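Planning Equipment Purchases for Automated Cells
Handout 4: What the quote leaves out

Reading before class: the Prorkulov quote packet and the one-page memo from Elisa Rinaldi. Bring both. Last year half the room tried to do the exercise from memory and it went badly.

Where we left off

Kibet Mosoti's group argued that a two-arm cell should be budgeted as one machine. Trevor MacDonald's group wanted it budgeted as two machines plus a table. I don't agree with either. A cell is a pile of separate purchases with separate lives, and the arms are only the part the sales rep likes to talk about. The mounting, the cables, the sensing and the fingers all have their own lead times and their own ways of eating your money.

Keep that in mind when a vendor says "turnkey." Ask for the word in writing, with a parts list stapled to it. In my experience the conversation gets shorter.

The Gratley case

Gratley is a small packaging shop that wants to handle paper goods: loose sheets, pads, inserts. They asked two suppliers, Vostitz and Messina, to price a bench cell with a pair of arms. Vostitz sent a single line with a total. Messina sent an itemized list and left shipping blank. Settimio Marino, who does the buying at Gratley, liked the single line because it was easy to put in a slide. You will see why I don't.

Paper is a nasty thing to plan around. It bends, it slides, two sheets travel as one, and the demo part is always the nicest stack in the building. If your product is flimsy, the demo has to use your product, from your shelf, on a humid August afternoon if you can arrange it.

Looking at a cell as a buyer

Start with the whole bench, then go to the fingertips. Write down each thing you would have to order, and put a question mark beside anything whose price you can't find in the packet.

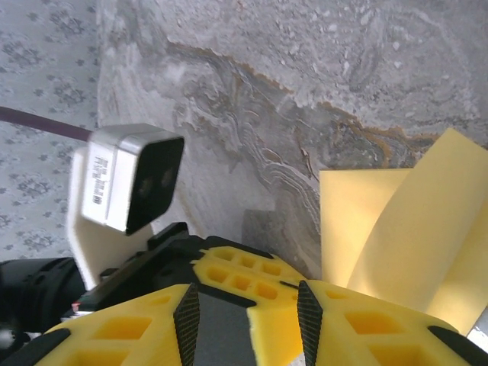
Bench work with paper, at the gripper and from farther back.
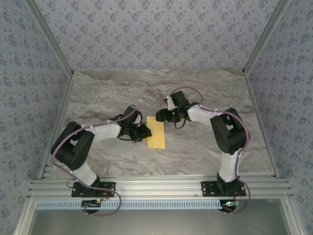
Sorting the cost lines

Use four groups. You may split them further, but don't merge them.

Structure. Rail, posts, mounting plates, tabletop, walls if you want walls. Cheap per piece and slow to put together. Vendors often price the metal and forget the labor. On the second view, find the rail both arms are bolted to, then ask who drills, who levels, and who gets the phone call when a plate has to move two inches.

Motion. Arms, wrists, controllers. This is the group with the nice brochure. Two arms don't cost twice what one costs, and I wouldn't assume the extra is less than double, either. Shared space means somebody has to keep the arms out of each other's way, and that is engineering time. Find it in the quote. In the Vostitz quote you won't.

Contact. Fingers, pads, strips, anything that touches the product. Treat all of it as supplies until somebody proves otherwise. The close view shows yellow lattice fingers with a dark textured strip on the inner edges. Your question as a buyer is what a replacement set costs and whether the strip can be bought alone. "They last a long time" is not a number.

Sensing and wiring. Cameras, brackets, cables, ties, duct. A depth camera mounted by the gripper goes wherever the arm goes, and so does its cable. Put at least one spare cable per arm in the first order. I have watched a very expensive cell sit still while people waited on a very cheap cord.

A word on the numbers

Messina's list has 1000 for contact parts and another 1000 for wiring. Two round numbers in a row usually mean that someone guessed. It may be a good guess -- ask how it was made. The structure line, at 3459, looks like somebody added up real parts, and I trust it more for being ugly.

Evaristo Valentini reviewed the packet and thinks I am too hard on Messina. His view is that an honest guess in the right row beats a silent zero. Fair enough. I would still take a row marked "unknown" over both, since you can chase an unknown.

Claims to push back on

"Payback in the first year." Compared with what? Ask for the hours they assumed, and whether anyone is paid to watch the cell.

"Easily reconfigured." By whom, with which tools, and how long is the bench down?

"The second arm is optional." Then get the price without it, and check which tasks vanish from the brochure.

"Training included." For how many people? What happens when those people quit?

For next time

Write one page to Settimio Marino recommending Vostitz, Messina, or waiting. Waiting is a real answer if you say what you are waiting for. Attach your four-group table with unknowns left in it. Don't fill a blank cell with a figure from a web page unless you can show it is for the same part.

Due 20th April, on paper. Rinaldi will read half of them and I will read the rest, and she is the easier grader.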